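In defence of the tray

My mother kept a tray for everything. There was one for the post, one for the seedlings on the landing, one for the buttons waiting to be sewn back on to whatever they had fallen from, and a very battered one, with a picture of Bergen harbour nearly rubbed away, for the biscuits. As a boy I thought this was a kind of fussiness, and I said so, often, in the way boys do. I am now well past the age she was then, and last May I went out and bought four trays in one afternoon, so I suppose the matter has been settled between us.

I was put in mind of all this by my friend Ebbe Lie, who has been reading about how to live with less. He came round for coffee and told me, quite kindly, that a tray is clutter pretending to be order. You take a mess, he said, and put an edge round it, and then you feel you have tidied. Far better to have a bare table and a cupboard for each thing. He has a cupboard for each thing. I have been to his flat, and it is very handsome, and it took him a good while to find me a teaspoon.

Now, I like Ebbe, and I like a bare table as well as anybody. When we finally cleared the long one in our back room, and had a clean white surface to look at for the first time in years, I went in several times that evening simply to admire it. But a table that must stay bare is hard work. Sooner or later somebody comes in with a packet of something, and it has to be put down, and once it is down a second thing comes to keep it company, and by the weekend you are eating your supper off your knees again.

A tray is a gentler sort of rule. It says that things may be put down, and it says where. I don't think a person can ask much more of a piece of plastic.
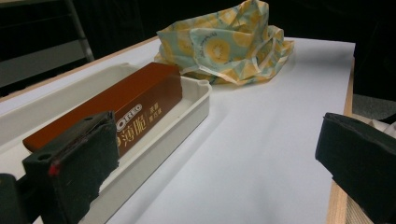 A box of Oreos in a shallow white tray, with the table clear beside it.

I will grant that biscuits in a carton hardly need a tray. They have a box already, and a box inside a tray may strike some people as a belt worn with braces. But anyone who has shared a house will know that the trouble with biscuits starts later, when the carton is open and the crumbs are travelling. Raised sides are a great comfort then. You pick the whole thing up, carry it to the sink, give it a knock and a wipe, and the table never hears about it.

There is the question of what sort to buy, and here I have become a bore, as my family will confirm. I began with a wooden one from Moen, a lovely heavy thing that I was frightened of marking and so never used. The plain ones are the ones that get picked up. I want low sides, so that I can see what I have, and rounded corners, which a cloth can get into without any poking. I have no feelings about handles. White shows the dirt, and people complain of that, but I would sooner be shown it.

Ebbe's best argument, and I have turned it over a good deal since, is that a tray fills up. So it does. Ours by the front door had at one point a bicycle lamp, 13 keys and a letter from the dentist in it, and I could not have told you what more than two of the keys were for. But it was full, and I could see that it was full, so I sat down one wet morning and went through it. His cupboards may well be just as bad. They have doors on.

He is coming to us again after the holidays. I shall put the biscuits out in the usual place, and he may say what he likes about it, provided he leaves me one or two.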